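Vumurik log, 2nd June: right arm dropout

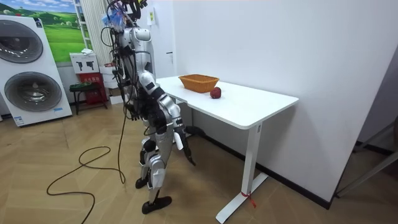 Fault

Run 1 was apple to basket from a standing start at the left end of the table. The right shoulder held position for the approach, then stopped answering commands as soon as the torso began to lean. The forearm sagged until it was hanging beside the table edge. The left arm stayed tucked and reported normally. Legs unaffected. I called stop, Renji Arai hit the button, and we lost the balance controller along with everything else, so the robot came down on its knees. No damage to the shells that I can find. One new dent in the floor, which I will have to own up to.

The log puts the first missed reply at sample 2,521. After that the shoulder drive is silent for the rest of the file. Elbow and hand kept reporting. They sit on the same bus, downstream of the shoulder, so the bus itself was passing traffic and I am ruling out a broken data line.

Checks

Supply voltage at the shoulder connector, robot hung from the hoist: normal. Same reading with the torso leaned forward by hand: drops out, comes back, drops out again. Renji moved the harness while I watched the meter and we narrowed it to the bundle at the upper back, where the power pair bends over the edge of the bracket. Insulation worn through on one conductor, with most of the strands gone. The bracket is the Brositz part we fitted in January. Its edge was never deburred. My job, and I signed it off.

Repair

Cut out the bad section, spliced in new wire, sleeved it, filed the bracket edge and put a grommet on it. Added slack at the bend. Leaned the torso 200 times on the hoist with the arm powered and got no missed replies.

Second problem, and the one that bothers me more. The stop button removes power from all joints at once. With the hoist line off, that means a fall every time. Nirard's manual says to keep the line attached for anything involving a lean, and we had it off to save setup time. It stays on from now on. I have also asked Prosser for the damped stop firmware, which ramps the leg joints down over 600 ms before cutting power. No answer yet.

Open items: inspect the matching bend on the left side, replace the knee pads, repeat run 1 at half speed with the line on. Renji wants a timeout of 2 missed replies to trigger a hold. I would start there and see how many false trips we get.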